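TEXTILE CARE AND COLLECTIONS
Week 9 handout: Storing garments – hanging, folding and rolling

Read this before the tutorial. The practical covers padding and labelling only, so the background has to come from here and from the lecture.

1. Why storage matters

Most garments in a small museum or historical society spend nearly all their time in storage. Damage there is slow and easy to miss. Light fades dye, damp encourages mould, and insects go for wool, silk and fur. The damage students tend to overlook is mechanical: the weight of the garment pulling on its own seams, year after year.

A fibre under constant load stretches a little, and old fibre breaks sooner than new. Silk that was weighted with metal salts in the late nineteenth century is the worst case. It can split along the folds with no handling at all.

2. Deciding whether to hang

Look at the garment on a table before you decide. Check these in order:

Shoulder seams and armholes. Any split, thin patch or old repair rules out hanging.
Weight. Beading, metal thread, heavy braid and long trains put too much load on the shoulders.
Cut. Bias-cut dresses lengthen on a hanger and the hem drops unevenly.
Construction. Knits are always stored flat, whatever their condition.
Straps. Narrow straps don't carry a skirt. If the garment is otherwise sound, sew cotton tape loops inside the waist and let the loops take the weight.

Coats, tailored jackets, academic gowns and most uniforms in good condition can be hung. The Parnus collection used in the tutorial has 645 catalogued garments, of which 467 are boxed flat. Students are often surprised by that, but a good share of the collection is knitwear and christening gowns.

3. Folding and rolling

Use the largest box the shelf will take. Every fold gets a sausage of acid-free tissue, crumpled lightly and never packed hard. Sleeves are padded before they are laid across the body. Put heavy pieces at the bottom and do not stack more than 2 garments in a box. Refold along different lines at each inspection.

Flat textiles such as shawls and table linen are rolled on a tube, face out if they are lined or embroidered. The tube should be longer than the textile at both ends. Wrap it in washed calico and tie it with wide cotton tape, never string.

4. Hangers

Wire hangers rust and are too thin. Bare timber gives off acids, especially when it is new. Moulded plastic varies a great deal. Polyethylene and polypropylene are stable, but some other plastics break down and go sticky or brittle, and an unmarked hanger can't be identified by eye. Whatever is underneath, the garment should only touch the padding.
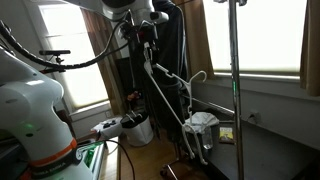 Notes by Obaidul Gamage, with additions by Yi-chun Tseng
Saturday, December 20, 2025

A white plastic hanger straight from a shop is a shape to build on. On its own the shoulder is too narrow, and the whole load falls on two short ridges of cloth.

To pad one:

Cut the hanger back if it is wider than the garment's shoulders. File the ends smooth.
Wrap polyester wadding around the arms, building up the ends until they match the slope of the shoulder. Menswear usually needs more at the back than the front.
Cover with washed, undyed calico or cotton jersey. Stitch underneath, where the seam won't rub.
Wrap the base of the hook so it can't mark the collar.
Tie the accession label to the hook with cotton tape. No pins.

Leave enough room on the rail to slide a flat hand between garments – crushed sleeves are the commonest fault in the Virnik store audit on your reading list. Dust covers are calico, open at the bottom and long enough to clear the hem. Dry-cleaner's plastic comes off the day a garment arrives.

5. For the tutorial

Bring fabric scissors, a thimble and a hand-sewing needle. Wadding and calico are supplied. Wash your hands and take off rings, bracelets and lanyards before you come to the table. The condition report on your padded garment is worth 30 marks and is due at the start of Week 11. Use the report form in the unit reader, not last year's, as the colour codes for mould and staining have changed.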